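Home Journal Reviews Workshops About Contact

The Kernwood Creative Year: A Box of Prompts, Reviewed by a Grump

29/07/2023

I distrust anything that promises to make me more creative, and I distrust it more when it arrives in a box with a ribbon. The Kernwood Creative Year came with a ribbon. It also came with a hardbound journal, a deck of prompt cards, a felt pouch, two pencils and a folded letter addressed to "Dear Maker." I am not a maker. I write essays, slowly, and I have a drawer full of half-used notebooks.

My sister gave it to me in October, and I put it on the shelf for a while because I was afraid of hurting the journal's feelings by being rude about it. Then I got stuck on an essay about our grandmother's house and ran out of other ways to avoid working on it. So I opened the box.

The idea is simple enough. You draw a card in the morning, you copy the prompt at the top of a page, and you write until you hit the bottom. The letter says this takes 17 minutes. It took me anywhere from the length of a cup of coffee to most of a morning, depending on how annoyed I was.

Start with the journal, which is the best thing in here. The paper is thick and doesn't let my fountain pen bleed through, and the binding opens flat on the first try. I've paid more for worse. My one complaint is that every page has a little leaf printed in the bottom corner, and by the second week I was writing over the leaf on purpose.

The cards are where my patience goes. They come in suits, like playing cards: Memory, Place, Body and Wonder. Memory is fine. "Describe a kitchen you can no longer walk into" gave me four good pages, two of which ended up in the essay about my grandmother. I will give the deck credit for that, and I don't give it easily.

Place is a mixed bag. Some of the prompts are sharp and some are the kind of thing you'd find on a tea bag tag. "Where does your spirit go on vacation?" I don't know. I wrote down the name of the motel in Ristham where we stayed when I was a kid, with the ice machine that ran all night, and that did turn into something, but I'd say the motel did the work.

Body I mostly skipped. Wonder I came to dread. I drew "What is the sky trying to tell you?" twice in a row, which tells me something about how well I shuffle and something else about the deck, because when I laid all the Wonder cards out on the table there were 8 of them that asked the same question with a different noun. The sky, the river, the moon, your shoes. I wish somebody had been paid to cut them.

The pencils are pencils. The felt pouch sheds.

Then there's the online part. The letter gives you a code for a members' area, where you can post your pages and read other people's. I signed up under a fake name and lurked. The welcome page says there are 3237 members, and perhaps there are, but I saw the same small handful posting the whole time I was there. They were kind to each other. Every piece got called brave. I posted a page I knew was bad, a real stinker about a bus transfer, and it got called brave too, and after that I stopped reading the comments. 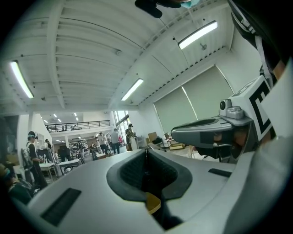

I don't blame the people. Praise is pleasant and most of us don't get enough of it. But if you're hoping for a reader who will tell you that your third paragraph is the real beginning, you won't find one in there, and the box copy strongly suggests that you will. "A circle of honest readers," it says, right on the lid.

For comparison, I dug out the old Hastamel deck I bought years ago at a library sale. No journal, no ribbon, cards about as thick as a cereal box. It has plainer prompts ("Write down what was on the table") and I've gotten more out of it over the years, though I admit I've also had it a lot longer. The Athanasiadis workbook is the other one people bring up. I tried it, and I quit after the chapter on finding your inner animal.

So is the Kernwood set worth the money? My sister wouldn't tell me what she paid, so I looked it up, and I think it's steep. You are paying for a very good notebook, a couple dozen decent cards mixed in with a lot of padding, and a website. If they sold the journal alone, without the leaf, I'd order another tomorrow.

I kept up the daily pages for 14 weeks, longer than I expected and longer than I've kept up anything since piano. I'm not sure the box deserves the credit. I had an essay I needed to finish and a sister who kept asking. The essay is done now, and the Memory cards have a rubber band around them and live next to my keyboard. The Wonder cards I use for grocery lists.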